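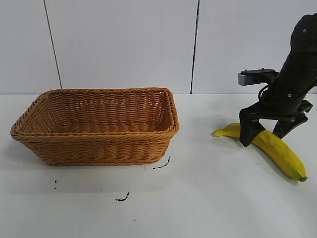

One banana and the basket.

Doing the shopping by bus

I sold the car in November and have been doing the groceries on the 838 ever since. A couple of people asked how that works in practice, so I'm writing it down.

The 838 runs from Rullside to Burkton and takes 40 minutes if the level crossing is up. It used to go every half hour and now goes hourly outside peak, which changed how I shop more than selling the car did. If I miss the one at ten past, I either wait or walk down to the Zürcher and pay their prices. Zürcher is the small grocer near the Rullside pool. It's good for bread and cheese and dear for everything else.

With the car I did one big shop a fortnight and filled the boot. I had a chest freezer, a Grukmont that came with the house, and I treated it as a second supermarket. When I finally got to the bottom of it there were three bags of peas, all open, and a leg of lamb I couldn't put a year on. I turned it off over summer and haven't turned it back on. The power bill dropped a bit, though I also stopped using the dryer, so I can't say how much was the freezer.

Now I go twice a week, Tuesday and one other day, depending on work. I take a backpack and one cloth bag with long handles. The limit is what I can carry from the stop up the hill to my place. In practice that means one heavy thing per trip. Milk or potatoes, laundry powder or tins. I keep a list on the fridge with the heavy things in their own column and cross off the one I bought. It sounds fussy but it takes no time at all.

The backpack goes heavy things at the bottom, against my back, and cold things in the middle with a tea towel around them. I've tried the insulated bags and they take up too much room. Eggs go in the cloth bag and the cloth bag sits on my lap.

Fruit was the hardest part to get right. Apples and oranges travel fine. Mandarins are fine. Stone fruit has to be bought hard, and I gave up on it in the end and ate it only when someone gave me some. Bananas bruise if you look at them, and a bus with no working suspension does more than look. What works is buying them green, fewer at a time, and carrying them on top with the stems pointing up. Then they ripen at home in a couple of days. I used to buy a big bunch because it seemed silly not to, and half of it would go black and end up in the freezer for a banana bread I never made.
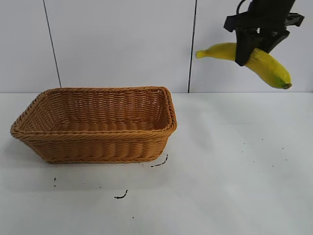
A reader wrote in after my post about the compost bin to say she does the same run from the Burkton end, and that I was wrong to bother with the Tuesday trip. Her view is that the market behind the Burkton library marks everything down in the last hour on Saturday, and that one trip then, with a proper shopping trolley, beats two with a backpack. "You're carrying potatoes up a hill out of pride," she said.

She's probably right about the potatoes. I've looked at trolleys. The two-wheeled ones are cheap enough, and the better ones have the three little wheels each side for going up steps. My problem is the bus itself. The newer 838s kneel at the kerb and have a flat floor at the front, but the old ones are still running on weekends and they have two steep steps and a pole in the middle of the doorway. I've watched people wrestle prams past that pole. I might borrow a trolley and try it on a weekday first.

I did try the Saturday market on her advice. I spent $38 and came home with a lot of silverbeet, a pumpkin quarter, onions, a bag of bruised pears for stewing and some very good mushrooms. The same load would have cost more at the supermarket, except for the onions. The last hour is crowded and you can't be choosy, and I ate silverbeet for five days. I'd go again in spring.

As for money overall, I spend a bit less on food than I did with the car. I'd put that down to throwing less away. Specials are harder to use when you can't stock up, so I lose something there. I don't miss them much. Most of what I bought on special was biscuits.

The things I haven't solved are cat litter and anything in glass. I get the litter delivered, with a big order every couple of months to make up the minimum, and I put the tins and the olive oil on the same order. So I'm not doing all of it by bus, and I don't want to pretend I am.

The council has the 838 timetable under review again and there's a survey at the Rullside library, on the desk next to the returns chute. They've put the question about weekend services on the back page, so turn it over.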